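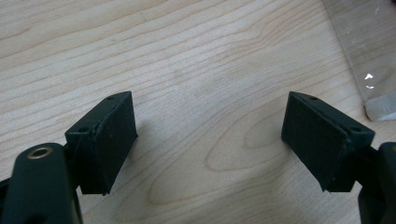
4. Measuring Stale Access

4.1 What we count

An account is stale when it can still be used and the reason it was created has ended. The definition is simple to state and hard to apply, as most organizations record the start of a reason much better than its end. A new hire gets a ticket. A contractor whose work has run out often gets nothing, and the account stays open until somebody notices it.

We looked at account records from two companies, Titum and Brerel, over a period of 17 months. Both use Brisari to manage logins to internal services, and both keep their personnel records in a separate system that does not talk to it. Titum also has a set of older services with their own local accounts, inherited when it took over the Ramanauskas billing business. Those local accounts turned out to matter a good deal and we report them apart from the rest.

For every account we tried to find two times: the moment the need ended, and the moment the account stopped working. The difference between them is the exposure window. We prefer this to a plain count of stale accounts on a given day, which is the measure used in most internal audits. A count taken on one day treats an account left open overnight the same as one left open for a year. It also rewards a cleanup done the week before the audit.

Figure 2. Small colored cubes, inside and beside a clear plastic bin on a wooden table. 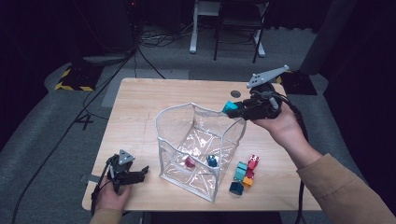 The end of need was the harder of the two times to get. For employees who left, we used the last working day in the personnel record. For people who changed teams, we used the date the new manager was entered, even though in practice many people go on helping their old team for a few weeks. For contractors we used the contract end date, unless an extension was on file. Shared and service accounts have no personnel record at all, so we traced each one to the service it supported and took the date that service was shut down. Where no such date could be found, the account was left out of the window figures and listed as unresolved.

The time an account stopped working was taken from the login system's own log. We did not accept a closed ticket as evidence. In a small check at Brerel, several tickets had been marked done while the password still worked, usually when the person closing the ticket had removed the mailbox and taken that to be the whole job.

4.2 Sources of error

There are 3 sources of error worth setting out. The first is late entry in the personnel system. If a departure is typed in after the fact, with the correct date, our window is right but the administrators could not have acted any sooner. We keep the entry time as a separate field so that the delay can be divided between the two departments. The second is accounts that were disabled and later turned back on. We add up all the periods in which such an account was usable after the end of need, and note how many periods there were. The third is access that does not go through an account, such as long-lived tokens and keys copied to a laptop. At Titum, disabling a login did not cancel tokens already issued, and some of these were good for about 4 weeks more. We count the token's life as part of the window, as anyone holding it would.

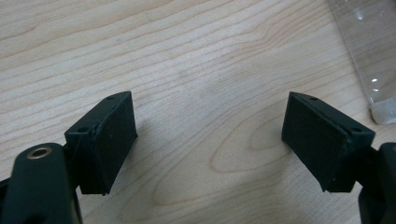 None of this says whether a stale account was misused. We had access to login times for part of the data only, and a login after the end of need may be harmless – a former employee fetching a pay slip, for instance, or a script that was never moved to a new owner. We therefore treat the exposure window as a measure of opportunity and make no claim about actual loss.

Readers who want to repeat the work should expect most of the effort to go into matching names between systems. Married names, shortened first names and reused usernames all broke our automatic matching, and the remainder had to be checked by hand. Reused usernames are the most troublesome, as they can make a stale account look like a current one. Titum stopped reusing them partway through the study period. Brerel still does, after a waiting period, and its matched set is smaller as a result.

4.3 Reporting the window

We report medians and the upper tail separately. Averages were of little use in either company, being driven by a handful of very old service accounts.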